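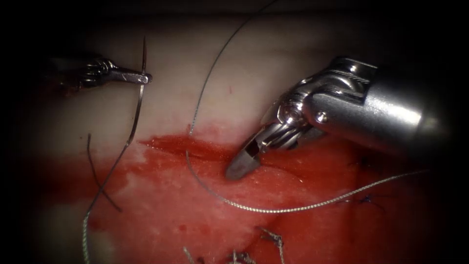 Gronthorpe Braided Suture, Training Grade

Gray braided suture for tissue practice, sold on the reel or in precut lengths

The Gronthorpe is a non-absorbable braided suture made for skills labs, wet labs and course providers. It is meant for practice on animal tissue and synthetic pads. It is not sterile and is not sold for use on patients.

The braid is tight and lightly coated, so it runs through tissue without much drag and holds a knot without slipping back. It is gray all the way through. We tried a blue and a violet before settling on it, and the gray was easier on the eye over a long session and still showed up well against pale tissue and against blood. The coating does not come off on the jaws of a needle driver in normal use, though a strand that has been gripped many times in the same spot will start to fray there. Cut it back or take a new length.

Handling

Grip the strand with the flat of the jaws and leave a short tail above them. For instrument ties, 16 cm is enough for a single interrupted stitch with two or three throws. A running closure needs more, and most labs cut their own from the reel for that. The strand has some memory when it first comes off the reel. Draw it once between gloved fingers and it will lie flatter.

A braid will twist if the needle is turned the same way stitch after stitch. Let the free end hang now and then so that it can unwind.

With wristed instruments there is little or no feel for tension, depending on the system, so learners have to judge it by watching the strand and the tissue edge. The 2-0 is the better size to start on. The 3-0 will break if it is pulled hard against a locked knot — plan on losing a few lengths in the first hour.

Sizes and packs

2-0, precut 16 cm, no needle, box of 100
3-0, precut 16 cm, no needle, box of 100
2-0, 53 m reel
3-0, 53 m reel
2-0 with curved taper needle, 16 cm, box of 100

Reels fit the Igwe bench dispenser and most other dispensers with a center post. The dispenser is sold separately and has its own cutter. Replacement blades come in packs of 4.

Cleaning and storage

Keep reels in the bag they came in, away from sunlight. Lengths that have been used in tissue should be thrown away with the tissue and not rinsed for another session, as the braid holds fluid. Needles go in a sharps container.

Boxes packed before July have the older label with the size printed on the end flap only. The suture inside is the same.

Ordering

The Gronthorpe range is made by Dusov and packed at our Skendidcombe warehouse. Orders for stock sizes go out in some 4 working days. Reels that have been opened cannot be returned. Other lengths can be cut to order for full boxes only, and we will need the length, the size and whether you want needles attached.

Page last updated 27 February 2018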